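4. Evaluation of the Irkar Two-Arm Kit

4.1 Kit and installation

The Irkar kit is sold as a complete bench package: two arms, two parallel-finger grippers, a head-height camera, a control computer and the Stivgate teleoperation software. We evaluated it as delivered, with the vendor's default gains and finger geometry. The only addition was a logging script, written by S. Kodikara, which stores joint positions, gripper opening and motor current with a common time stamp.

Installation took two people most of a working day. Mechanical assembly followed the manual without difficulty. Camera calibration did not: the printed target supplied with the kit is too small for the working distance the manual recommends, and the first calibration failed its own acceptance check. A larger target printed from the same file passed.

4.2 Task

Small household electrical items were chosen because they combine a rigid body, a flexible cord and a low-friction surface. In the task reported here, one arm holds a power strip by its end while the other works on the free side of the table with a small block placed near the strip (Figure 3). The holding arm must keep the strip from turning without lifting it. The cord is left unrestrained and exits on the side of the holding arm. 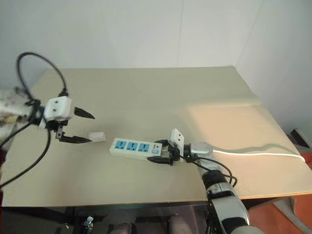

Figure 3. Power-strip task. The right gripper holds one end of the strip; the left gripper is above the table near the small white block.

Two operators, Kodikara and H. Barrientos, each completed a practice period of 40 minutes before recording began. Neither had used Stivgate before. A total of 139 episodes were recorded in July under the same task instructions. An episode was stopped and marked as failed if the strip left the holding gripper, if either arm entered a protective stop, or if the operator gave up.

4.3 Observations

Most failures came from the holding side. The default grip force is set as a single value for both arms, and the value that suited the small block was too low to resist rotation of the strip when the other arm made contact with it. Raising the force for both arms removed most of the slip but made it harder to pick up the block cleanly. Separate force settings can be entered in the configuration file, although the graphical interface does not show them and overwrites them when a session is saved. We worked around this by write-protecting the file.

The pointed lower finger was useful for reaching under the edge of a low object. It also caught on the cord in 8 episodes, all of them during the approach. Operators learned to come in at a steeper angle, at some cost in speed. The blunt fingers offered by Uddin as a replacement part fit the same mount, but they were not tested here.

Delay between the operator's input and arm motion was noticeable only when camera recording ran at full resolution. At half resolution both operators described the response as acceptable for slow contact work. Barrientos reported that depth was hard to judge from the head view alone, mainly in the last 2 cm above the table, and asked for a wrist camera. The kit has a connector for one on each arm, but the cameras are sold separately.

4.4 Comparison with the earlier setup

Our previous bench used the Clesel controller with arms bought individually. Its interface is less convenient, but grip force is set per arm and the settings survive a restart. Data export is better in the Irkar kit, where each episode is written as one file with video and joint data already aligned. Conversion of the older recordings required a separate script and a manual check of the time offset.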